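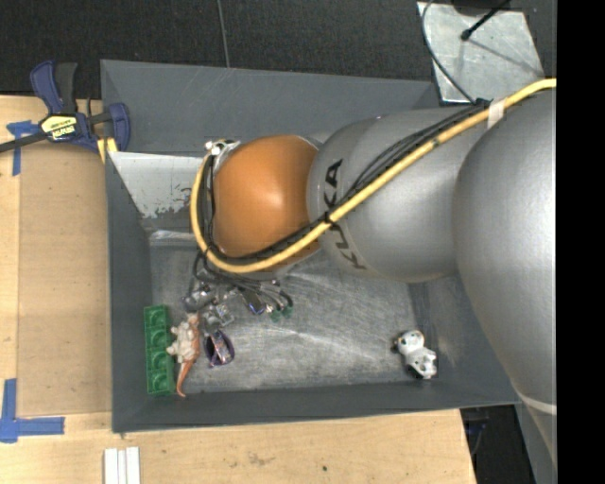 Ballast Water Recordkeeping Project: Progress Report to Brineck
March 23, 2026
Prepared by Greer Menzies

Work done in February
We finished the review of ballast water record books from the Lalletti fleet. Musa Idahosa read 130 entries against the port logs. In 15 of them the discharge position was missing or did not match the log. Most of these were made at crew change, when the outgoing officer had left the ship before the entry was signed.

Training
Titilayo Haruna ran the first session for deck officers. The handout is now seven pages and covers how to correct an entry without erasing the original. Two officers asked for guidance on electronic record books -- we had not planned for this and will add a short section.

Delays
The Itico vessels have not sent their books. Ánh Khúc has written to the company twice and is waiting on its legal department, which wants a confidentiality letter first. Our draft is with your office for approval.

Budget
Spending is on plan except for translation, which is $700 over. We ask to move that amount from the travel line.

Next steps
Randa Sleiman will draft the model shipboard procedure and send it to you for comment. The second training session will follow once the new section is ready.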